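Low-Volume Roads: Questions of Drainage and Timing

November 12, 2025

Jannik Ehlers manages pavement maintenance for the Tapley road district, a network of 558 lane miles, most of it two-lane or narrower. He has held the post for six years and came to it from materials testing.

Most of the district's surface failures start at the shoulder, he said. "Water sits against the edge, gets under the mat, and the base goes soft. By the time you see cracking you are pricing a different job."

The district now regrades shoulders before it seals anything. Ehlers logged 1,058 edge defects in the last full survey and ranked them by drainage condition instead of crack width. Traffic counts came second.

Sealing is done in dry months only. Crews tried a late application on the Brusadeo road one November and lost much of the aggregate by spring. "The binder never cured properly. The product was fine. We used it at 6 degrees above the limit on the data sheet, and the nights went well under."

Tree cover complicates the schedule. Shaded pavement dries slowly, and leaf litter blocks the ditches — Ehlers budgets 2 ditch cleanings a year on wooded sections and one elsewhere. 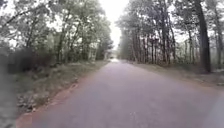 A narrow paved road through woods, with no center line.

Asked about widening, he was brief. "Wider means more surface to maintain. On most of these roads I would spend the money on culverts."

The next culvert contract covers the Vumon section and goes out to bid in the spring.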